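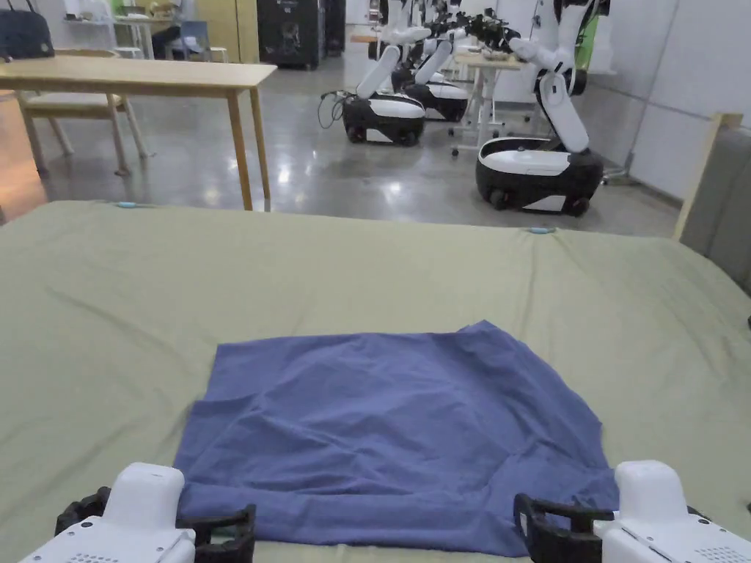
*7 min read · 13 replies*

# Cloth flattening with hand-held grippers: pull order matters more than demo count?

**wrenfold**

Posting our result before we write it up properly, mostly to find out if anyone has seen the same thing or can tell me where we went wrong.

The task is flattening one crumpled cloth on a covered table. Demos are collected with a pair of hand-held grippers and a head camera, then a policy is trained on those and run on a two-armed robot. We collected 827 demos. The blue cloth on the green cover is the main training pair. The cover is clipped along the far edge, otherwise it creeps when you drag on the top layer and you end up with demos where both fabrics move.

The method change is small. In the first batch the demonstrators could flatten however they liked. In the second batch they had to start at the near edge with both grippers, pull apart sideways, then lift and lay the cloth away from themselves. Same grippers, same cloth, same people.

Policy trained on the free batch: 41 per cent of runs finished inside our flatness threshold. Policy trained on the ordered batch, with fewer demos in it: a good deal better. I'm leaving the second number out until we've rerun it, as we changed the lighting partway through the evaluation and I don't trust it.

Has anyone else fixed the order of strokes in their demos and seen a jump like this?

---

**tinsnips_ab**

Yes, on towels. We didn't call it a method, we just got sick of people doing it six different ways and wrote a sheet telling them how to do it. Success went up. I think it's plain old multimodality. If half your demos go left and half go right from the same starting state, the policy does something in the middle and pinches air.

---

**Petkov_rig**

I'd be careful with the headline. You changed the order and you also changed how long each demo is. A prescribed sequence is normally shorter. Did you match on total frames or on number of demos?

---

**wrenfold**

Number of demos, subsampled so both sets were equal. Not frames. The ordered demos are shorter, so the ordered policy saw less data in total, which if anything should count against it.

---

**Petkov_rig**

Not necessarily. Long demos have a lot of dithering in them. The gripper hovers over the cloth while the person decides what to do next, and the policy learns to hover. I'd trim the pauses out of the free batch and train again before I said anything about order.

---

**wrenfold**

Fair. We haven't done that. I'll add it to the list.

---

**saltbush**

Question about the viewpoint. In your photo the near edge of the cloth runs in under both grippers, so from the head view you can't see a fair bit of what you're about to grab. Is the policy getting wrist views as well?

---

**wrenfold**

Wrist views from both sides, plus head. We ran an ablation without the head view and it dropped, but less than I expected. Without the wrist views it was useless. It would close on nothing, or pick up the cover along with the cloth.

---

**saltbush**

Picking up the cover is our main failure too. We went to a hard surface for a while and it fixed that, but then the policy fell over as soon as we put it on anything soft. I'd keep the fabric cover.

---

**graderoad**

Disagree with that, at least for a method comparison. If the question is whether stroke order helps, you want as few other ways of failing as possible. Fabric on fabric brings in friction, creases in the cover, and a background that's also deformable. Do it on a bare table first and put the cover back once you've got a clean answer.

---

**saltbush**

Then you get a clean answer about bare tables. The places these things are meant to work have bedspreads and tablecloths in them.

---

**graderoad**

Sure, and you run that test second. I'm not saying never.

---

**tinsnips_ab**

On scoring, how are you measuring flatness? We used covered area against the fully flat area, from overhead, and it missed a lot. A cloth with one sharp fold line across it can score well and still be obviously not flat to a person looking at it.

---

**wrenfold**

Covered area as well, plus a penalty for any fold the edge detector picks up. The penalty weight was tuned by hand and I'm not proud of it. The fold line near the front of the cloth in the photo is the sort of thing it's supposed to catch. On plain-coloured fabric with soft folds it misses plenty. The Grollden people apparently use a depth threshold, but our depth is too noisy at that height to pick out a single layer of thin cotton.

---

**Petkov_rig**

Two people scoring by eye from a still, blind to which policy made it, would be worth more than either of those. It takes an afternoon.

---

**wrenfold**

We did that for roughly a quarter of the runs. The scorers agreed with each other more than either agreed with the metric. I should have put that in the first post.

---

**graderoad**

That's a bigger problem than the stroke order, in my view. If the metric disagrees with both humans then your 41 per cent might be something else entirely.

---

**wrenfold**

It would move both batches, though. The question is whether it moves them by the same amount, and I don't know yet.

Plan is to trim the pauses from the free batch and retrain, score everything by eye, and rerun both policies under one lighting setup. I'll do a bare table version if the robot's free in June. The Taltell bench has it booked before that.

---

**saltbush**

Please post the failures as well as the rate. I'd like to know if the ordered policy fails in fewer ways or the same ways less often.

---

**wrenfold**

From memory the ordered one mostly fails at the first grasp and is fine if it gets past that. The free one fails all over the place. I'll put up a proper table with the rerun.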